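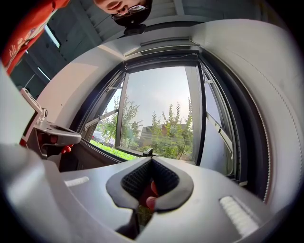
Fingertip against the mesh of the black pads.

prurnonora-sales

Quarterly hardware and software shipment numbers for the Torko handheld and its dock, typed up from the publisher's earnings PDFs. One CSV per fiscal year plus a merged one. 2665 rows in the merged file.

Status: usable, not pretty. Last big cleanup in March.

What's in it

units_hw: consoles shipped, in thousands. Shipped, not sold through
units_sw: games, same deal. Bundled copies counted from year 2 on, before that the reports don't say
region: JP, AMER, EUR, OTHER
source_page: page in the PDF, blank if we lost it
flag: 1 = restated later, use the newer row

Fiscal year starts in April. Q3 is the holiday quarter, dont compare it to calendar Q3 from other trackers.

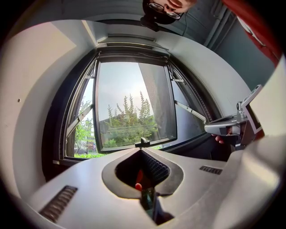 Known problems

19 rows have no region split. Left as OTHER, so OTHER is too high in those quarters.
Lanier edition got folded into the base model partway through. No way to pull it back out.
Digital sales are revenue only. No units. Stop asking Esther
Rounding: reports round to 10k, totals can be off by a bit. Sum the regions yourself if it matters.
Million sellers list has about 400 titles, names not normalized, some show up twice with diferent spelling.

Usage

Load merged.csv, drop superseded rows (flag = 1), group by fy and quarter. Script in /tools does this, needs Python 3 and pandas.

TODO

Ondieki back catalog, still on paper
price cuts as a seperate table

Typed by Esther Okoth, checked by Radymyr Didenko. Fixes welcome, put the page number in the pull request or it sits there.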